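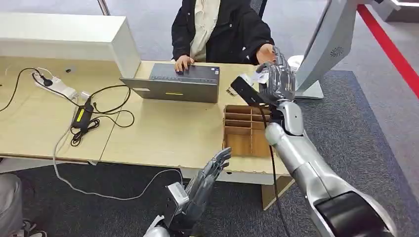 Portátil abierto sobre un escritorio de madera clara.

Cómo preparar un portátil de préstamo antes de devolverlo

El procedimiento se aplica a los equipos del programa Cliltari y lleva 60 minutos, sin contar la copia de datos.

1. Copia de los documentos
Conecte el equipo a la corriente. Copie la carpeta personal en la unidad de red Väisänen, dentro del directorio con su número de préstamo. Las carpetas con más de 1000 archivos se comprimen antes en formato ZIP – el servidor corta las transferencias largas de ficheros pequeños.

2. Comprobación
Compare el tamaño de origen y destino. Abra cuatro archivos al azar desde la unidad de red. Si alguno falla, repita la copia de esa carpeta.

3. Cierre de sesiones
Salga del correo, del navegador y del cliente Oron. En Oron hay que pulsar además «Desvincular dispositivo»; cerrar la ventana no libera la licencia.

4. Restablecimiento
En Configuración, abra Recuperación y elija «Quitar todo». No apague el equipo durante el proceso. Al terminar debe aparecer la pantalla de selección de idioma.

5. Entrega
Incluya el cargador y anote el número de serie en la hoja de devolución. Las incidencias se comunican a Paraskevi Moschos, extensión 448.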